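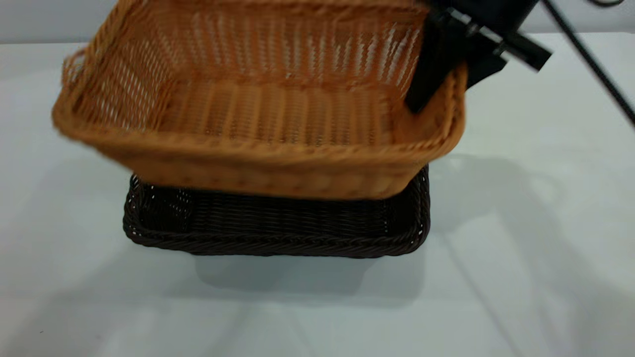
Section 4. Setting up a visiting speaker series in Drokell

Use this section when your church, college or study centre is hosting a speaker for more than one talk. For a single talk, go to Section 3. You will need an editor's login. Readers' logins can see the calendar but cannot change it.

4.1 Add the speaker

1. Open People and choose New speaker.
2. Enter the name as it should appear in print, with the title in its own box. Do not type "Revd" or "Dr" in the name box, or it will be printed twice on the handbill.
3. Paste the biography. The limit is 1050 characters, including spaces. Longer text is saved but will be cut short on the public page.
4. Under Tradition, pick the speaker's own church or order. Leave it blank if you have not been told.
5. Press Save. The speaker is now listed under Guests.

Note: If the speaker has visited before, search for the old entry first and update it. Two entries for one person cannot be merged later.

4.2 Create the series

1. Go to Events, then Series, then New.
2. Give the series a title. In the sample data it is "Brukley Lectures in March", with Toivo Miettinen as the speaker.
3. Add each talk on a separate line with its date, start time and room.
4. Set the gap between talks. The default is 30 minutes — enough for questions, but too short if you serve tea.
5. Tick Ecumenical if other churches are to be invited. This opens a second tab for partner congregations.
6. Press Check dates. Clashes with services already in the calendar are shown in red.

Caution: Check dates looks only at your own calendar. It does not know about services at partner churches. Ring them before you publish.

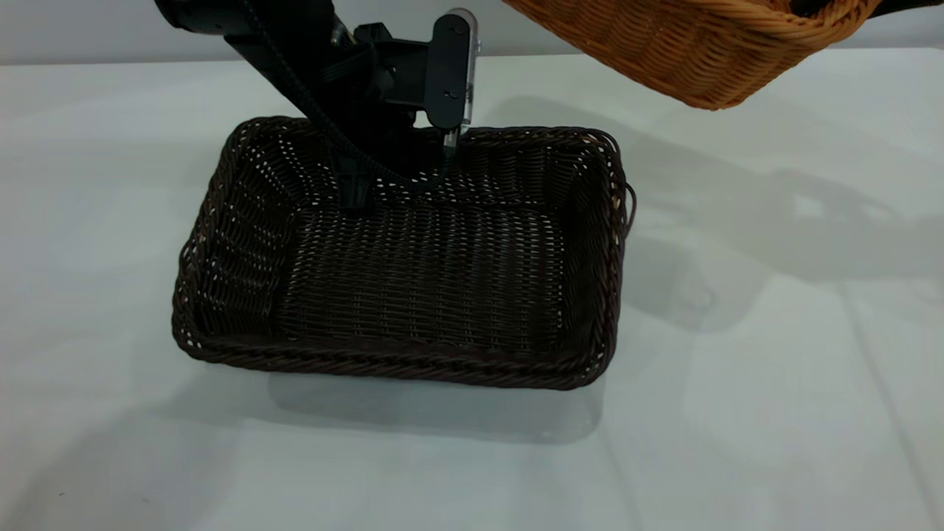
4.3 Seats and bookings

1. On the Seats tab, enter the number of places for each room. The main hall in the sample data has 158.
2. Choose Open (no booking) or Booked. You can mix the two within one series.
3. For booked talks, set a closing time. Anyone who tries after that goes on the waiting list.
4. Enter the address that should receive access requests, such as hearing loops or step-free seating.

Note: Drokell holds up to 3000 bookings per series. Past that point new bookings are refused without a message to you.

4.4 Publish

1. Press Preview and read every page, including the handbill.
2. Press Publish. Partner congregations receive the notice overnight.
3. To withdraw a talk, use Cancel talk. Delete removes the booking list as well, and it cannot be brought back.

Recordings and printed texts of the lectures are covered in Section 5.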